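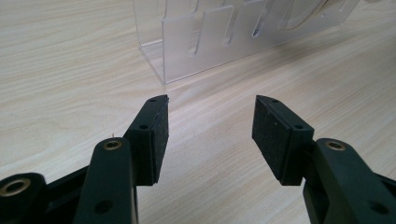 Display Team, Canley Town Museum

We have a new table!

17/05/2026

I know, I know, a table isn't big news for most people. But if you've ever worked in our back room you'll remember the old one, the brown thing with the ink stains and the corner that caught everybody's sweater, and you'll understand why I've been grinning all week. The new one has a pale wood-grain top, sort of beige with fine streaks running along it, and it makes the room feel like a different place. I walked in the first morning and thought somebody had changed the light bulbs.

It came from Fultwood and it cost $722, delivery included. We'd been saving up for it out of the gift shop postcard money since last July (so if you bought a postcard of the old train station, thank you, you own a little bit of table leg). It arrived in two boxes, and the instructions had a page printed upside down, which slowed us up some. Usman Ghauri did most of the bolts and I held things and read out the wrong step numbers. We had it standing before lunch, then found out it was facing the wrong way for the outlet, then turned it around, then had a very late lunch.

The reason we got so serious about a table this spring is the Rashidi gift. A lot of you have asked about it at the front desk, so I'll give you the short version. The Rashidi family ran a watch and jewelry repair shop in Canley for two generations, and when they closed up they offered us what was left in the back of the shop. We said yes right away, and then the boxes came, and we looked at each other a little. There are 115 pieces in all. Some are watches, some are tools, and a good many are tiny paper envelopes with repair notes written on the outside in beautiful slanting handwriting. My favorite says "runs fast when worn by wife" and nothing else. I would give a lot to know more about that one.

Small things like that were really hard to work with on the old table. The top was so dark that a watch screw just vanished the second you set it down. I spent a whole afternoon last winter patting the surface with my fingertips looking for a crown the size of a peppercorn (found it in my cuff when I got home, and drove it back the same night because I couldn't stand to leave it on my kitchen counter). On a pale top you can spot the smallest crumb of anything. I noticed a speck yesterday from the other side of the room and went over to check it. Eraser dust, but still.

The other new arrivals are the stands. We've been using wire plate holders from a yard sale for years, and they did the job, but they leave a line across everything you put on them and they were never the right height. Now we've got clear acrylic ones from Stadela, and what a difference! You put a pocket watch up on one and you stop seeing the stand almost at once. They do show every fingerprint, so please, if you're helping out in the back room, pick them up by the edges, and use the soft cloths from the top drawer on them. No paper towels. Paper towels scratch, and I've already found that out on one of them and had to own up to it.

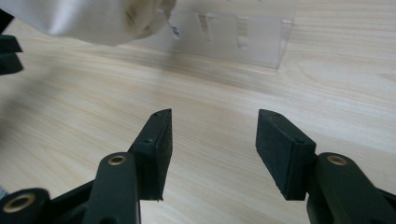
Gloves, too, while I'm on the subject. The white ones live in the tray by the door and there are small, medium and large now, where before there was just one size that fit Usman and swallowed the rest of us. Wear a fresh pair for the metal pieces. For the paper envelopes we'd like clean, dry, bare hands instead, since gloved fingers are clumsy with thin paper and a couple of the flaps are ready to come off if you breathe on them. If you forget which is which, there's a card taped inside the tray lid. I wrote it, so the spelling is my fault.

We're setting out the Rashidi pieces a few at a time to work out how they should sit in the cases. It's slower than you'd think. A watch that looks perfect lying flat can look plain silly standing up, and the tools are worse, because the tweezers want to roll and the little hammer wants to fall over backward. Usman likes everything at the same height, in a row, very calm. I like a bit of a jumble, the way the shop bench must have been at closing time. We've gone back and forth on it and I think we're going to end up with his way in the first case and mine in the second, and you can tell us at the opening which one you like better. (Mine.)

The show opens in July in the front gallery. I don't have the exact day yet, that depends on when the painters finish, but it'll go up on the board by the coat rack as soon as I know it. We've planned 4 cases, with the envelopes in the last one where the light is lowest. Admission is the usual, and kids get in free. We're also printing 200 copies of a small booklet with photos of the pieces and as much of the handwriting as we've been able to read. There's one word on the back of an alarm clock envelope that has beaten every person in the building. It might be "mainspring" and it might be "Minneapolis." If you're good with old handwriting, come and have a go, I'll make you a coffee.

And if you or your folks ever had something fixed at the Rashidi shop, I would love to hear about it. We've got a few stories already, including one about a wedding ring, a garden hose and a very patient Mr. Rashidi, and I'd like enough to fill the wall beside the second case. You can leave a note at the front desk or just come knock on the back room door any afternoon we're open. Bring the watch if you still have it, even if it stopped years ago. We can't fix it for you, sorry, but we'd sure like to see it.

One last thing, the old table is free to anyone who can haul it away. It's heavy, it's ugly and it's solid as a rock, and it would make a great potting bench. It's in the hallway by the side door right now and everyone keeps walking into it, so sooner would be better. Ask for me at the desk and bring a friend with a truck.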